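Recording Demonstrations by Teleoperation: Operator Procedure

Lerik Training Laboratory
Prepared by Eleri Gwynne
Revised Apr 15, 2022

This page sets out the procedure for recording task demonstrations on the laboratory's tabletop stations. It applies to all operators, including those who have already completed the introductory course at another site. Operators who need to repair or recalibrate an arm should consult the station handbook instead.

Before you begin

Each operator must hold a current station authorization and must have read the task sheet for the session. The task sheet names the objects to be handled, the starting area for each object, and the condition under which an episode is considered complete. If the sheet and the objects on the table do not agree, stop and ask the station lead for a corrected sheet. Do not substitute a similar part.

Confirm the following items before power is applied:

The emergency stop is within reach of the person supervising the arms.
All cables are clear of the path of the arms.
The recording software, Flaris, shows a live picture from every camera listed on the task sheet.
At least 600 gigabytes of space remain on the recording drive.

Step 1. Prepare the work surface

Smooth the surface covering, if the station has one, and place the main object in its starting area. The main object should be fully visible to the wrist camera when the gripper is open and held at the approach height. Turn the object so that the part to be grasped can be reached without the wrist passing over a joint limit. For vehicle models and other long objects, the usual choice is to set the length of the object in line with the camera view, with the gripper fingers passing down either side.

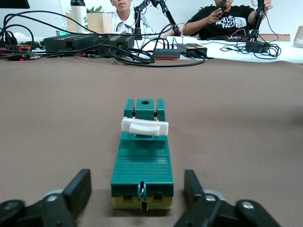
Open the gripper fully before lowering it. An operator who lowers a partly closed gripper will often touch the object with one finger first, and the resulting shift spoils the alignment for the remainder of the episode. Lower at a steady pace, stop when the finger pads are level with the widest part of the object, and check both sides before closing.

Step 2. Take control of the arm

Hold the control arm with both hands until the follower arm has matched its position. Flaris reports "Linked" when the match is complete. Release one hand only after this message appears. If the follower arm moves suddenly during linking, press the emergency stop and record the event in the station log.

New operators are asked to spend 22 minutes in free movement before their first recorded episode of the day. Use this period to practice slow approaches, small wrist rotations, and gentle closing of the fingers. Nothing recorded during free movement is kept.

Step 3. Perform the demonstration

Press the left pedal to start an episode. Wait for the tone, then begin. A good demonstration is smooth and unhurried, and it contains one clear attempt at each part of the task. Please observe these rules:

Approach from above unless the task sheet gives another direction.
Keep the object in view of at least one camera at all times.
Close the fingers until they hold the object, and no further.
Do not touch the objects by hand while the recording is running.
If an object falls, continue only if it can be recovered with the gripper. Otherwise end the episode and mark it "Dropped."

Press the right pedal when the completion condition has been met. Hold the arm still for two seconds before pressing, as the final position forms part of the training data.

Step 4. Work with several objects

Sorting and assembly tasks use many small pieces together with larger blocks, boxes, and trays. Before each episode, spread the small pieces so that the gripper can reach each one singly. Vary their positions and the direction in which they point. A policy trained on pieces that always lie in the same place will perform poorly when they are moved, and the review team will return a set in which the layout has not changed.

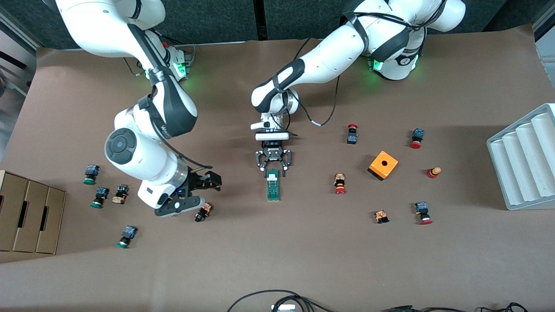
On a station with two arms, decide in advance which arm will handle each object. The idle arm should be held away from the center of the table. Where the task requires both arms to work close together, the second arm enters only after the first has stopped. Avoid crossing the forearms, even if the path appears to be clear.

Step 5. Review and submit

At the end of each block of 32 episodes, play back the first, the last, and any that were marked. Check that the camera views are in step with one another and that no episode begins with the arm already moving. Add a short note for every marked episode. Notes such as "bad" or "try again" are of no use to the reviewers; state what occurred.

Submit the block through the Ider upload page, using the block number printed on the task sheet. Blocks submitted without a number are held for correction.

Closing the station

Return the arms to their rest positions before switching off power. Place the small pieces in their container and leave any covering flat on the table. Questions about this procedure may be directed to Eleri Gwynne at extension 1591.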